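Garkaro Open Day Recordings

README and data card, second release

Contents of this file

1. What this is
2. Background
3. How the day ran
4. What is in the download
5. File layout
6. Labels
7. Known problems
8. People and consent
9. What it can and can't be used for
10. License and citing
11. Changes since the first release
12. Getting in touch
13. Last notes

1. What this is

This is a set of short recordings made during the Garkaro open day in Clitstead in February. Visitors and staff used hand-held grippers to carry out small household and workshop tasks. Each recording shows one attempt at one task, seen from a camera on the gripper tool. There are 1591 attempts in total, across 70 task setups.

The release is meant for people who work on robot learning and want demonstrations from beginners as well as from trained operators. It may also be useful if you plan a public demonstration of your own and want to see what people do when you hand them a gripper and a short instruction.

2. Background

Garkaro is a small lab on the upper floor of the Solanki building in Clitstead. The lab works on cloth, bags, cables and other soft things that change shape when you pick them up. We hold an open day once a year. In earlier years visitors watched a robot arm do a rehearsed routine behind a rope, and most of them moved on after a few minutes. This year we put the tools in their hands.

The software that records and cuts the attempts is called Skekska. It was written in house for a different project and adapted for the open day. You don't need Skekska to read the files in this release. Everything has been exported to common formats.

3. How the day ran

The doors opened at 10 in the morning and closed at 4 in the afternoon. There was a break at noon to charge the tools and copy the recordings off.

Tasks were set up at stations in two rooms. The larger room had tables for folding, sorting and stacking. The smaller room had the tasks that use a device or a container, where something has to be put into an opening or pulled out of it. Each station had a printed card with the task in one sentence. We kept the cards short on purpose. An early draft had a paragraph on each card and people in the trial run skipped it.

A visitor signed in, got a short lesson on how to open and close the jaws, and then chose a station. A staff member started and stopped the recording. Visitors could repeat a task as often as they liked if no one was waiting. Some stayed at one station for a long time - the cloth tasks in particular - and others tried everything once.

Staff recorded their own attempts after 4, with the same cards and the same objects. Those attempts are marked in the labels.

4. What is in the download

For each attempt you get:

- a color video from the gripper camera
- the opening width of the jaws over time
- the estimated path of the tool
- a small text file with the labels

There is no audio. It was never recorded.

The videos have a wide field of view, so straight lines bend toward the edges. We have left them this way. A calibration file for each tool is included if you want to straighten them yourself.

The square black-and-white markers on the tools have not been blurred or painted over. Some users have told us they would like a version without them. We do not plan to make one.

5. File layout

The top folder holds this README, the license, the task list and the calibration folder. Under it there is one folder per task, named by task number. Inside each task folder there is one folder per attempt.

Attempt numbers are given in the order the recordings were copied off the tools. They do not follow the order in which the attempts took place. If you need the order within the day, use the start time in the label file. Clocks were set by hand in the morning and may differ between tools by a few seconds.

The task list is a plain text table with the task number, the sentence from the card, the room and the type of object.

6. Labels

The label file has these fields:

task: the task number, matching the task list

operator: visitor or staff

hand: left, right or both, as noted at the start

start: time of day

result: done, partly done or not done

note: free text, often empty

The result field was filled in by the staff member at the station, right after the attempt. It follows the sentence on the card and nothing more. If the card says to pull the cloth out and the cloth ends up on the floor, the result is "done", with a note. Please read the notes before you treat the result as a score.

Notes were typed in a hurry and we have only fixed spelling where the meaning was unclear.

7. Known problems

Path estimates are missing or poor in 119 attempts. Most of these come from the smaller room, where the walls are plain white and the tool is often held close to a large smooth surface. The tracker has little to hold on to there. The videos themselves are fine. These attempts are listed in a separate file so you can leave them out.

Jaw width can read slightly above zero when the jaws are closed on nothing. We saw this on 2 of the tools and did not correct it. The calibration folder has the offset for each.

Loose clothing, sleeves and hands come into view in many attempts. A person standing next to a station may block part of the background. We kept these recordings.

Light changed during the day in the larger room, which has windows on one side. Attempts from the afternoon are darker.

A few attempts start late, with the tool already at the object. The recording was started after the visitor had begun. The note field says "late start" where staff caught it. There are likely more that they missed.

8. People and consent

Everyone who used a tool signed a form that covers recording and public release. The form was on paper and is kept at the lab. Visitors under 18 could use the tools with recording turned off, so none of their attempts are in the set.

We checked the videos for faces and removed attempts where one could be seen clearly. Hands, arms and clothing remain. If you took part and want your attempts taken out, send us the number on your sign-in slip and we will remove them from the next release. We can't call back copies that have already been downloaded.

9. What it can and can't be used for

The set fits work on grasping soft objects, on learning from mixed skill levels, and on spotting whether a task was done. It is also a fair source of clumsy but honest attempts, which are hard to find in sets made only by staff.

It is not a good base for measuring speed. Visitors talked, stopped to ask questions and waited for help. Long pauses are common.

It should not be used to try to identify the people who took part.

The objects and rooms are all from one building. A model trained only on this set will have seen the same walls and tables many times over, and we would expect it to do worse elsewhere. Mix it with other data if you can.

10. License and citing

The recordings and labels may be used for research and teaching. Selling the data or passing it on without this file is not allowed. In a paper, please cite it as "Garkaro Open Day Recordings, second release" and say which tasks you used.

11. Changes since the first release

- Start times added to the label files
- Poor path estimates listed separately
- Duplicate attempts removed
- Task sentences now match the printed cards word for word
- Calibration files renamed to match the tool labels

12. Getting in touch

Use the contact form on the Garkaro project page. Reports about broken files are the most useful if they give the task number and the attempt number. We read everything, but replies can be slow while the lab is setting up for the next visit.

13. Last notes

The cloth tasks have the widest spread of methods in the set. The same card gave us people who pinched one corner and people who took hold of the whole bundle, and the start shape of the cloth was never quite the same twice. We did not try to reset it to a fixed shape between attempts.

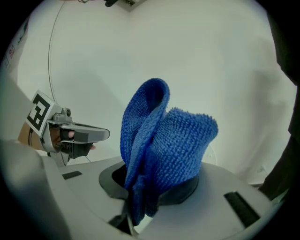 For the next open day we want to write down the start shape as its own label field, and to put the smaller room's stations farther apart so that people have more space to stand. The task cards will stay at one sentence.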